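Gredbridge Craft Jewelry Program
Progress report to the Skondis Fund, 27th December
Submitted by Meenakshi Alva, Program Manager

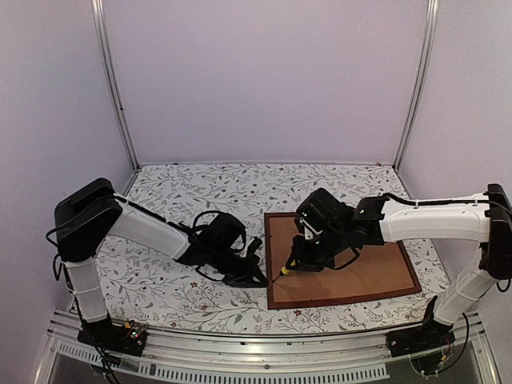
1. Work completed

The grant has supported seven makers in the current period. Each has received bench space, a materials allowance and help with pricing. Together they finished more than 2,000 pieces, mainly brooches, hair clips and clip earrings.

The Grultico range of enamel pendants went on sale in 11 shops. Reorders have been steady - the small oval pendant remains the strongest seller.

2. Matters outstanding

Two makers have not yet completed the course in stone setting. Their tutor, Diệp Vi, has agreed to extend the classes at no added cost to the grant.

Delivery of silver ear wires from Lưu was late. The program has placed its spring order early and now keeps a reserve of the most common sizes.

3. Next period

The spring catalog will be issued in April. We request the Fund's approval to move the unspent travel allowance to packaging, as set out in the budget sheet sent separately.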